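3.2 Storage of small items at shared tables

The second part of the survey dealt with how small items are kept between uses. Households in the Heiskanen sample were asked to bring out whatever was stored within reach of the main table and to leave each item in the container it normally occupied. In all, 167 households completed this part. Items were coded by container type (rigid, soft opaque, soft transparent) and by whether the contents could be identified without opening.

Transparent bags were coded separately from the retail packaging in which garments are sold, although the two are often kept side by side. Figure 5 shows a typical rear-of-table arrangement: a black bag with a carrying handle, a folded dark grey item in clear plastic, a bag of colorful plastic toy pieces and a larger bag of toy fruit.
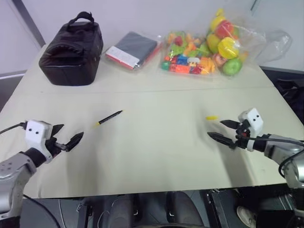 Figure 5. Containers along the back of a table, opaque and transparent types together.

Loose sets of toys were the most difficult category to code. Following Koskela's scheme, a set was treated as one item if it was kept in one bag, regardless of the number of pieces. This lowers the item count for households with young children – a known limit of the scheme – but it keeps the coding consistent between sites. Pens and other writing tools were counted singly, and separated parts were assigned to the parent object where this could be determined. Bags with handles were coded as soft opaque even when the form was boxy, unless the walls were rigid by design.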